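Search this site
Search
Go

How a wrestling ring works
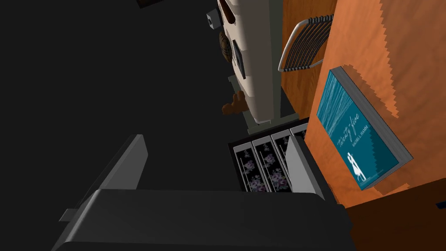 A wrestling ring is a square platform with ropes around it, and it is built to bend. The name is odd for a square, but it has stuck from the days when crowds stood in a ring to watch. Under the cloth cover, called the canvas, there is a thin layer of foam. Under the foam are wooden boards, laid side by side across steel beams. The boards are stored between shows in a rack that keeps each one upright and apart from its neighbours. Boards kept this way are easier to check for cracks.

What happens when a wrestler lands?

The boards flex downward a little and then return to their flat shape. This spreads the force of the landing over a longer time, so the body slows down less suddenly. Many rings also have a large spring under the centre. The ring used at the Gallton show hall has one spring and 20 boards.

A landing still hurts. Wrestlers learn to fall flat on the upper back, with the chin tucked in and the arms out to the sides. A wide area of the body takes the force, and the head stays off the mat. This is called taking a bump. Trainees at the Bukia wrestling school practise it for 6 weeks before they learn any throws. Do not try it at home. A bedroom floor does not bend.

Why is it so loud?

The space under the boards is hollow, like the inside of a drum. When the boards are struck, the air below them vibrates and the sound carries to the back row. In a hall with 300 seats no microphone is needed. In an arena with 2,000 seats, a microphone is often placed under the ring.

What are the ropes made of?

Some are real rope wrapped in coloured tape. Others are steel cable inside a rubber hose. Each is pulled tight with a metal screw fitting called a turnbuckle, which is covered by a pad at the corner.

Filed under: Sport > How Things Work > Ages 8 to 11

More in this section
Why do referees wear stripes?
How a championship belt is made
What does a ring announcer do?
How the lights work at Skolport Arena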